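**Review of the Eltano two-arm kit – minutes, August 23, 2022**

Present: Tarek Geagea (chair), Siham Kanaan, two from Skandby purchasing

1. Kit under review. Eltano supplies both arms, the rail and the wiring as one set. Skandby wants it for dish handling, with cups and bowls going in and out of a wire rack. Tamiru's quote for a comparable set is still open.

2. Work area. Both arms mount on one rail along the front edge of the table. The cables run along the outside of the links – to be checked for wear after 100 hours.

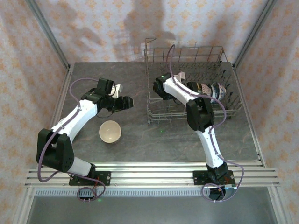 Siham asked whether the grippers could be changed without taking the arm off its plate. The Eltano manual doesn't say. Tarek will write to the supplier.

3. Trial. Agreed at 800 cycles, mixed cups and bowls. Drops and stalls to be logged separately. Gritura's software license covers 16 weeks and is enough for the trial.

4. Spares. One servo per joint type to be ordered now. Purchasing noted that lead times are nearly 2 months.

Actions: TG – supplier query, Tamiru quote. SK – trial log sheet, spares list.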